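# Eating Together, Eating Alone: Shared Meals in Student Houses in Metport

Kazue Kubo
Second-year project, Food and Everyday Life
Supervisor: Ifor Griffiths
Handed in 23 May 2024

## How the project began

When I first moved to Metport I lived in a house of five on Bevan Street, and for the whole of that first term I don't think we once sat down at the same table. We were perfectly friendly! We said hello on the stairs and lent each other milk, but everybody cooked their own pasta at their own time and carried it off upstairs. Coming from a family where supper was the one fixed point of the day, I found this very odd, and a bit lonely if I'm truthful, and it stayed in my mind until I had to choose a project.

My question is a simple one: what makes people in a shared student house eat together, and what stops them? I had expected the answer to be mostly about money. By the end I thought it was much more about washing-up, timetables and the shape of the kitchen, although money does come into it.

## What I did

In February I put a short questionnaire through doors in the Bevan and Platuvum areas, where most of our students rent. I delivered 87 copies, one to each house, and got 68 back, which Ifor tells me is a very good return (I suspect the biscuit taped to each envelope helped). One person in each house filled it in on behalf of everyone, and I know that is a weakness, as the person who bothers with a questionnaire may well be the person who bothers with dinner.

I then went to six of the houses for a longer chat, usually in the kitchen and usually with a mug of tea in my hand. I took notes on paper and typed them up the same evening. I have left out all names and house numbers, as I promised I would.

## What people told me

The thing that came up in nearly every conversation was timing. Lectures finish at all hours, several people had evening shifts, and one house had a student nurse whose supper was often everybody else's breakfast. "We'd love to, but when?" was how one of them put it, and I heard the same thing in different words all over Platuvum.

Washing-up came next, and people had a great deal to say about it. In one house the shared meals had stopped for a whole term over a roasting tin left to soak — the tin was still being talked about when I visited. The houses that did manage to eat together nearly all had a rule, and the commonest one was that the cook doesn't wash up. It was rarely written down, but everyone could recite it.

Then there is space. Many of the older terraces on the Bevan side have had the dining room turned into a bedroom, so there may be five tenants and a table for two. One house got round this by eating on the stairs, one person to a step, and they spoke of it so fondly that I rather wished I lived there.

Money mattered in a different way from what I'd expected. Everybody agreed that cooking for several is cheaper, but sharing the bill caused worry, above all where one person ate meat and another didn't. One house kept a kitty, which had reached 630 pounds by the end of its first year, and they were very proud of it.

## The one-pot supper

Of all the meals described to me, the ones that lasted were the ones cooked in a single pot. Stews, dals and big soups were mentioned again and again, and so was hot pot, where everybody sits round and cooks their own bits in the broth. It suits a mixed house nicely, as people can turn up late and still find something warm, and there is less to scrub afterwards. At home we have it all through the winter, so I may be a little biased.

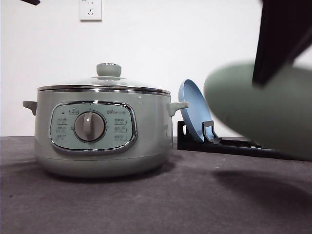 *Fig. 1. An electric hot pot with a glass lid.*

I came across a recipe leaflet from the Praltus community kitchen that gives 500 grams of vegetables as the starting point for a small shared pot. The students I spoke to were much less exact, and "whatever's in the drawer" was the usual measure.

## What I would do differently

I would ask every person in a house to answer separately, and I'd go back in the autumn to see whether the habits survive when new tenants move in. I'd also like to talk to people who prefer eating alone, as I am aware I went looking for the other sort. One of them told me, quite cheerfully, that supper by herself with the radio on was the best half hour of her day, and I should have asked her a good deal more about it.

## Thanks

Thank you to Ifor Griffiths for reading two very untidy drafts, and to all six houses for the tea.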